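4.2 Simulation package under review

Published 21st July
By the Navickas evaluation group

The third product we reviewed was Grukska, a home simulation package sold by Gralance for training and testing household robots. A license covers the room builder, the physics engine and a library of 3260 objects. We ran it on the same workstation used for the two packages in Section 4.1, with the default lighting and no custom assets.

Each trial placed the robot in a furnished room with objects on the floor and asked it to find one of them. Rooms were built from the stock library. Figure 3 shows one of the rooms, with a vase and other small items on a dark brown rug and a pet bed on the planks.
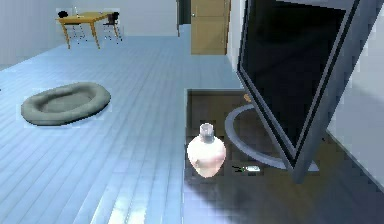
Figure 3. A simulated room in Grukska.

We used 10 room layouts and ran 20 trials in each. Loading a new layout took 2 seconds once the assets were cached. Glossy floors and screens were harder on our detector than matte surfaces, and most of the missed objects were small ones. Turning reflections off in the render settings helped, but it also made the rooms less like the homes we care about, so we left them on for the reported scores.

The room builder was easy to learn. The export tool was less reliable and twice dropped the collision shapes of thin objects, which we had to add back by hand. Gralance lists a fix for the September release. We have not tested it.

Last updated: version 2 of this section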